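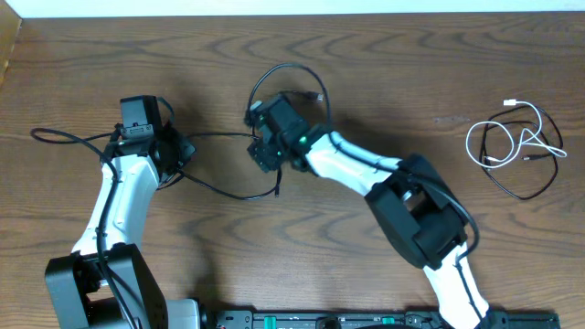
Tischplatte aus Holz, warmer Braunton mit ausgeprägter Maserung

Vistex 268 — Diebstahlsicherung und Ortung für Motorräder, Roller und Lastendreiräder

Das Vistex 268 ist ein fest verbautes Alarm- und Ortungsgerät für Zweiräder im gewerblichen Einsatz. Zielgruppe sind Kurierdienste, Verleiher und Fahrer im Personentransport, deren Fahrzeuge häufig unbeaufsichtigt abgestellt oder unterwegs übernommen werden. Das Gerät wird unter der Sitzbank montiert und an das Bordnetz mit 12 V angeschlossen.

Funktionsumfang

Die Grundausführung enthält Lagesensor, Erschütterungssensor, Satellitenempfänger und Mobilfunkmodul. Bei abgezogenem Schlüssel schaltet das Gerät nach 30 Sekunden selbsttätig scharf. Wird das Fahrzeug danach angehoben, geschoben oder gekippt, ertönt die Sirene, und die hinterlegte Rufnummer erhält eine Nachricht mit der letzten Position. Die Empfindlichkeit des Erschütterungssensors ist in acht Stufen einstellbar; ab Werk ist die dritte Stufe gewählt.

Notfalltaster

Der Taster wird am Lenker in Reichweite des linken Daumens angebracht. Ein Druck von zwei Sekunden löst einen stillen Alarm aus: Die Sirene bleibt stumm, die Position wird fortlaufend übertragen. Eine Anzeige am Fahrzeug erfolgt nicht. Der stille Alarm lässt sich nur über das Kundenkonto oder durch die Leitstelle zurücksetzen.

Anlasssperre

Die Sperre unterbricht den Anlasserstromkreis über ein separates Relais. Sie wirkt ausschließlich bei stehendem Motor. Ein Eingriff in die laufende Zündung ist nicht vorgesehen und wird auch auf Anfrage nicht freigeschaltet. Bei Fahrzeugen mit Kickstarter ist die Sperre allein nicht ausreichend — für diese Modelle wird zusätzlich das Bügelschloss Rezende angeboten.

Technische Daten

Versorgungsspannung: 9 bis 16 V Gleichspannung
Ruhestrom im scharfen Zustand: 8 mA
Pufferakku: Lithium-Ionen, Laufzeit ohne Bordnetz rund 50 Stunden
Gewicht ohne Kabelsatz: 268 g
Schutzart: IP67
Betriebstemperatur: −20 bis +60 °C

Lieferumfang

Steuergerät mit Pufferakku, Sirene, Notfalltaster mit Lenkerschelle, Relais, Kabelsatz mit fliegender Sicherung, Montageanleitung. Die SIM-Karte ist eingelegt und wird bei der Registrierung aktiviert. Befestigungsmaterial für Rahmenrohre mit abweichendem Durchmesser ist gesondert zu bestellen.

Montage und Registrierung

Der Einbau setzt Kenntnisse der Fahrzeugelektrik voraus. Das Steuergerät darf nicht unmittelbar über dem Auspuffkrümmer und nicht unter geschlossenen Metallabdeckungen sitzen. Vor der Inbetriebnahme ist das Gerät mit Seriennummer und Fahrgestellnummer im Kundenkonto anzumelden. Ohne Anmeldung arbeitet nur die Sirene.

Leitstelle

Die Aufschaltung auf die Leitstelle Sellonwood ist optional und wird monatlich abgerechnet. Positionsdaten werden dort 30 Tage gespeichert und danach gelöscht. Im Alarmfall gibt die Leitstelle die Daten nach Rücksprache mit dem Halter an die Polizei weiter. Von einer eigenmächtigen Verfolgung des Fahrzeugs ist abzusehen.

Hersteller: Trirnovell Sicherungstechnik
Stand der Angaben: Januar 2019. Technische Änderungen vorbehalten.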